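Chapter 4
Gathering the Examples

In the chapter before, we spoke about what a learning system does with examples once it has them. We left aside where the examples come from. Many students think this is the easy part of the work, and they want to pass over it quickly to reach the training. I had the same opinion when I began, and it cost me most of one winter.

An example, in this book, means one complete recording of a task: what the cameras saw, where every joint of the arms was, and what command was sent to them, from the first movement until the last. A person guides the arms, the system records, and afterwards the recording is kept or thrown away. We call one such recording an episode. The word "demonstration" is also used in the literature, and the reader may treat the two as the same.

The task in this chapter is a plain one. There are plates, and there is a dish rack. A plate must stand upright in the rack, or it must be taken out of it. Any child can do this at home. For two arms with simple grippers it is a fair piece of work, because the rim of a plate is thin and the places in the rack are narrow.

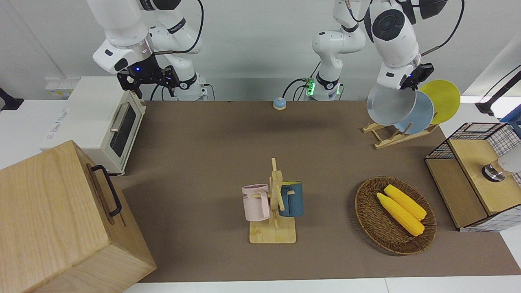
Figure 4.1. One gripper holds the rim of a plate at the dish rack while the other stays open.

We recorded this material at the Itden workshop, on the table which we call the Paewai table in the rest of the book. The collection has 2579 episodes in total. It was made in sessions of 30 episodes, and after each session the person who guides the arms must rest or change with a colleague. A tired hand makes slow and shaky movements, and the system will learn these too. It has no way to know that you were tired.

4.1 What belongs on the table

A beginner will usually clear everything away except the plates and the rack. The recordings then look very clean, and the training goes well. Later somebody leaves a basket on the table and the arm does something strange.

For this reason we keep other things from the kitchen near the work: mugs on a mug tree, a wicker basket with corn, a small bell, a toaster oven. None of them has a part in the plate task. They teach the system that many things may be present and still the plate is the plate. The reader should choose such objects with different heights and colours, and should put some of them where the arm has to pass near.

It is also necessary to move them. In our plan the layout is changed after every eight episodes. A change does not need to be large. The basket may go to the other side of the mug tree, or the mugs may be hung on other pegs. If the layout stays the same for the whole of Monday, then you have gathered one day of a single situation, and the number of episodes in your record book will give you a false comfort.

4.2 What each camera can know

Every camera on the table gives a different account of the same work. A fixed camera is patient. It shows both arms and their distance from each other, and it is the best one for checking an episode afterwards. But an arm can come between it and the plate, and then for a moment it knows nothing useful.

A camera placed at the head looks down at the work more closely as a person does. It sees the flat shape of a plate very well. It sees less of how high the gripper is above the table, and things near the border may be only half inside the view.

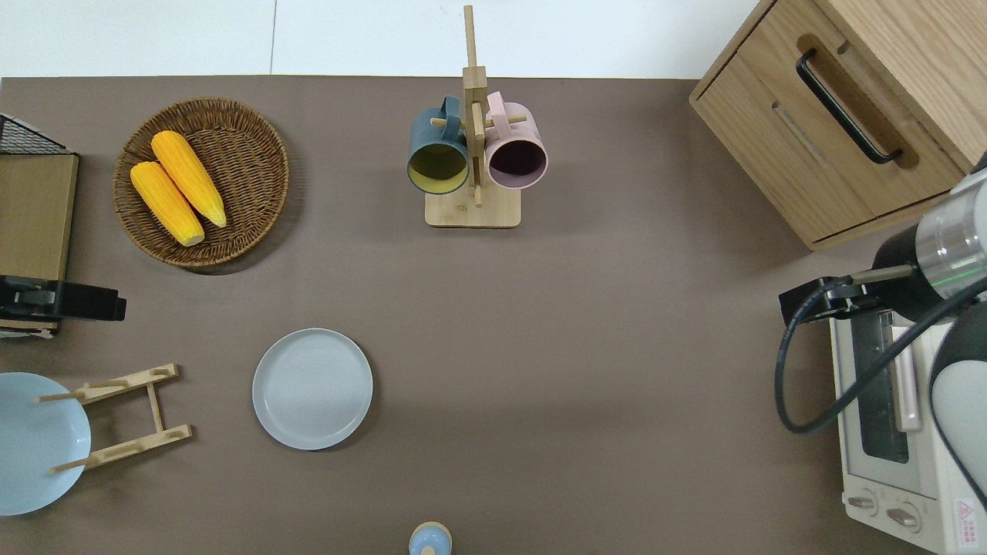
The student should therefore look at all views before he accepts an episode, and ask of each one whether the important moment can be seen. For the plate task the important moments are two: when the fingers close on the rim, and when they open again. If neither moment is visible in any view, we mark the episode as poor, even when the plate has arrived correctly.

We write these marks in a program named Welteo, but a paper notebook does the same service. What matters is to write the mark on the same day. After one week all the plates look the same in the memory.

4.3 When an episode goes wrong

Plates slip. The question is whether to keep such a recording. My advice is to keep it if the person noticed the mistake and repaired it within the same episode, and to give it its own mark. If the plate fell and the person only stopped, put it aside in a second folder. Do not delete it. In chapter 7 we shall have a use for this folder.

Festorier Open Textbooks
Shares 30 | Comments 3

Reader comments

plate_spinner
Thank you for this chapter. We changed layout only once in a day, now I understand our results.

M.
In 4.2, would you still mark an episode poor if the fingers close out of sight but they open in full view? The text says "neither" and I was not sure.

oldbench
Is there a date for chapter 7? The link goes back to the contents page.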